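April, 9:40 p.m.

Second day on the evidence room audit. The county standard wants a random pull of 55 items, each traced from intake form to shelf location, and we are through 42 of them. That leaves 13 for tomorrow, mostly narcotics, which need two signatures at the door and a reweigh.

Six discrepancies so far. Five are clerical: the shelf code on the label is the old format, from before the Manole annex opened, and the database has the new one. The sixth is a sealed envelope logged out to the Udell lab and never logged back in, although it was on its shelf with the seal intact. Fatima Mtshali is pulling the courier sheet. I wrote it up as a custody gap – the seal does not cure the missing entry.

Harriet Achterberg asked again whether the key log could be kept weekly. The standard says each entry, at the time of entry. I cited the section and left it there.

Retention schedule still unsigned. Bernadette Lindqvist has had it for 18 days. Without it the disposal list cannot go to the court, and the cage stays over capacity.

To do: recalibrate scale, reprint labels for the annex, call Oliwia Rutkowska re: bike auction.

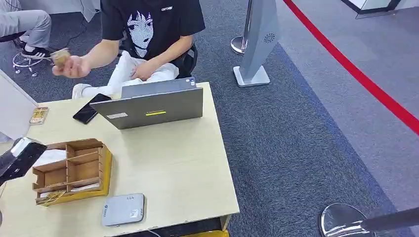
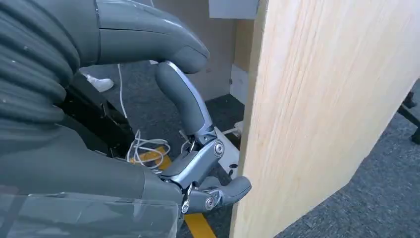
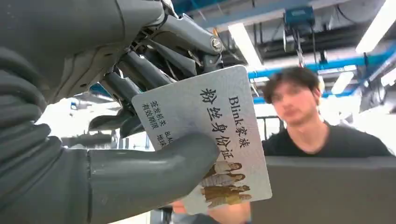
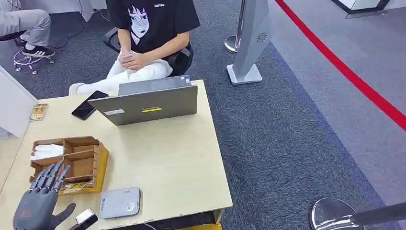
First and last: the gray laptop on the table, lid side.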